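Clarnham workshop opens its two-armed kitchen helper to testers

By Tegan Rutherford
July 19, 2023

I've been itching to send this one out! The shared workshop in Clarnham is letting people try Sutter, the two-armed kitchen robot that Lachlan Tuhiwai and I have been building since January – and you can drive the practice version from your own couch.

We do our rehearsing in a simulated kitchen. The arms get a table to work over and a counter across the room, and a mistake costs us a restart.

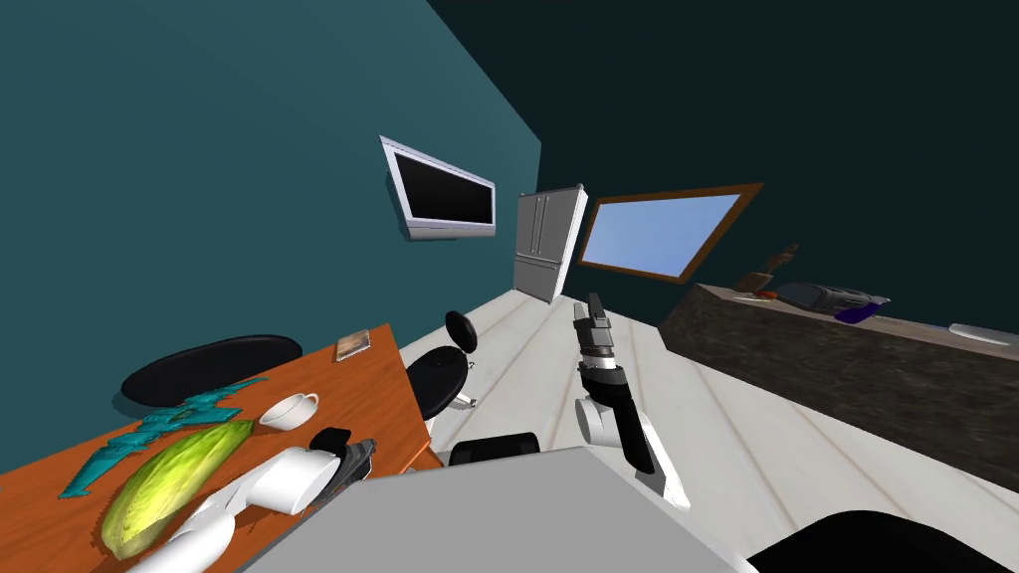
Sutter in the practice kitchen, left gripper low over the table by the white cup.

We're looking for 30 testers, no robot background needed. Write to me at the workshop and I'll send you the files (bring patience, the elbow controls are still fiddly).

Comments

Manaia Hoani: Count me in. Does it run on an old laptop?

Tegan Rutherford: Mine is seven years old and it copes, Manaia!

Thierry Guérin: Please tell me lettuce is on the task list.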